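August, evening, Sadescombe workshop, back bench

Picking up from the fixture notes. Goal for tonight was to get the arm through the first part of the PC teardown with the case on its side, and to stop redoing the case position by hand every time.

**Case position**

Bolted two stops into the slots of the table so the tower goes back to the same spot. Pushed it against both stops, took it away, put it back, repeated. The gripper came down over the same place on the board each time as far as I can tell by eye. Good enough for memory and cards. Probably not good enough for the small connectors, but those are Gøran's problem for now and he wants to do them with the camera anyway.

The blue latch on the case sticks out on the fixture side. If the fixture sits too close, the latch rubs on it when the tower goes in. Moved the fixture over one slot. All the place positions needed re-teaching after that, so please don't move it back.

**Fixture**

Second print of the gray one. Halvard drew it, I printed it at Grekdale on the big machine. Changes from the first one:

- rear slot widened so a 3.5-inch drive goes in with its caddy still on
- card slot moved next to the post
- front slots left long and plain, for memory or whatever else comes out

The drive stands up fine in the rear slot. The card is less happy. Its bracket side is heavier and it wants to lean, so the slot needs to be deeper or have a lip. I put a strip of felt in the first print and that helped, but it also grabbed the card when the gripper let go. Would rather fix it in the drawing.

**Arm**

Approach height is now 90 mm above the board, then straight down. Earlier I had it coming in at an angle over the drive cage and it caught the cable bundle on the way. Straight down is slower but there's nothing to catch on except the loose red and black wires near the top of the board. Those need to be tucked or taped before each run. Taped them once, tape let go, tucked them after that.

Speed is at 20 percent for anything inside the case. Full travel speed only once the fingers are clear of the rim. Halvard asked for faster. Not until we have the force limit sorted.

The sensor cable is still a nuisance. It loops down beside the arm and when the wrist turns past a certain point the loop drops toward the case. Tried a clip higher up, which left it too tight with the wrist fully turned. A longer piece of sleeve and a clip at the elbow might do it. Wedell has some in the drawer marked "misc".

**Runs**

1. Dry run, fingers closed, no contact. Fine.
2. Same with fingers open. They are narrow enough to get between the memory slots and the power supply without touching either.
3. Stopped by me. Wire had come up next to the finger. Tucked it, started over.
4. Down to the processor area, hold, back up. Fine. Cycle time 195 seconds, most of it slow moves I can probably merge.

Haven't asked it to pull anything yet. The drive and the card in the fixture were put there by hand, to check the fit and to teach the heights.

**Power supply**

We keep talking about taking the supply out with the arm. I don't think this gripper is right for it. It covers the lower part of the board, it's smooth on top, and there isn't much to pinch. Berge has a suction cup he isn't using. The label would be in the way of a good seal, so the cup has to go to one side of it. Leave it for later and take the supply out by hand if we need to get under it.

**Next**

- deeper card slot, reprint
- sleeve and clip for the sensor cable
- force limit before any pulling
- ask Gøran which order he wants: drive cage first, or cards first. The blue and red SATA cables run through the cage, so they have to come off before the cage does

Left the tower on its stops and the fixture where it is, arm powered down. Stop button is on the right side of the bench now.

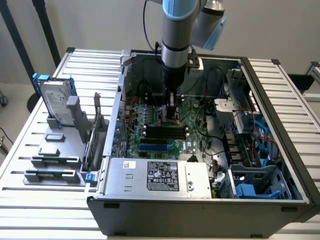
If anyone needs the bench before I'm back, lift the tower straight up off the stops and put it on the shelf with the open side up. The stops can stay bolted down.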